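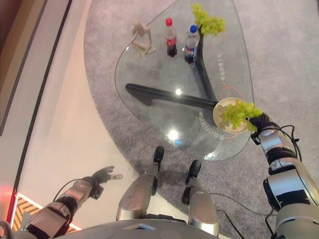 Figure 1. The glass table with drinks, grapes and the jointed wooden figure.

Low Tables in Shared Rooms: A Study of Use and Surface
Student project report, Furniture and Interiors
Submitted by Renu Tripathi

1. Purpose

The project examined how a low glass table serves a shared sitting area when food and drink are put out on it. The work was carried out in the Tennant common room and formed the practical part of the second-year module. The budget allowed for one table and one set of tableware, and both were kept throughout.

2. The table

The top is clear glass with rounded corners, close to a triangle in outline. It rests on two black legs that meet beneath the glass. A triangular top has no obvious head or foot, and users may approach it from any side. It also has less room towards each corner than a first glance suggests, and larger dishes are best kept well inside the edge.

Clear glass leaves the floor in view. On the grey speckled carpet of the common room this makes the table look lighter than a solid top of the same size. It also makes the rim harder to judge when setting something down, and several users raised this in their comments. Bright reflections on the glass, visible in Figure 1, were the second most frequent complaint.

3. Items set out

The items were chosen to represent an ordinary afternoon: a bottle of cola, a bottle of water with a blue cap, and green grapes. Some of the grapes were placed straight on the glass and some on a round cream plate. The artist's mannequin was included as an ornament, and its lying pose takes up more of the surface than a standing one would.

4. Comments from users

The comment book was left open for 5 weeks and received 111 entries, the last on a Friday in June. Most concerned reach. Users seated on the low chairs preferred drinks near the edge, while those on the bench wanted them at the centre. Fruit on a plate was preferred to fruit on bare glass, mainly for cleaning. Opinion on the ornament was divided, and no change was made.

5. Recommendations

5.1 Fruit should be served on a plate.
5.2 Bottles should be grouped on the far side of the table, clear of the side used for serving.
5.3 The top should be wiped with a dry cloth at the end of each day.
5.4 A matt mat should be tried under the dishes to reduce glare.

The full comment book is held in the department store under reference 2981.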